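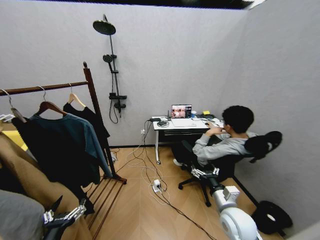 Hi, I'm Aniela Sadowski, and I started Cisarlow after a robot arm I was looking after closed on my sleeve and wouldn't let go! The stop button was across the room, so I stood there yelling for Sławomir. These days our little company tests robots that handle clothes at home, and we go looking for faults on purpose. We work in furnished rooms, with a rack of shirts, power cords on the floor and somebody at a desk with their back turned, the way people really live.

Our best-known failure (well, best known to us) is the April one. An arm lost track of its wrist angle and kept pulling after the hanger had caught on the rail. 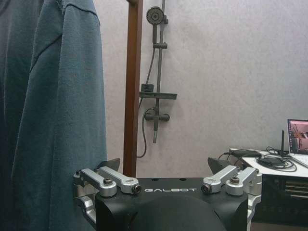 What caused the April fault?
A worn cable inside the wrist joint, which dropped the angle signal for a moment whenever the arm reached up high.

Eugeniusz found it after going through 3,291 logged reaches, bless him. We swapped the cable, and then we rewrote the rule too: 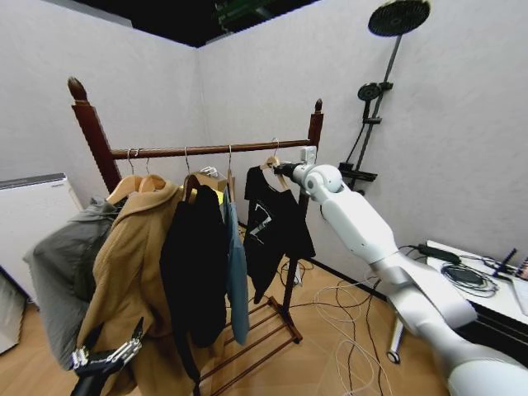
if the angle signal drops even once, the arm holds still and stays that way until a person clears it. It's slow and kind of annoying, and I love it. We've written up 21 faults so far, and Marleny will gladly talk you through any of them (bring coffee). 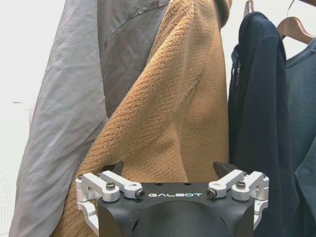
Gripper at the clothes rack, fingertips open.

Got a robot that grabs, drops or drags things it shouldn't? Write to us and tell us what it did!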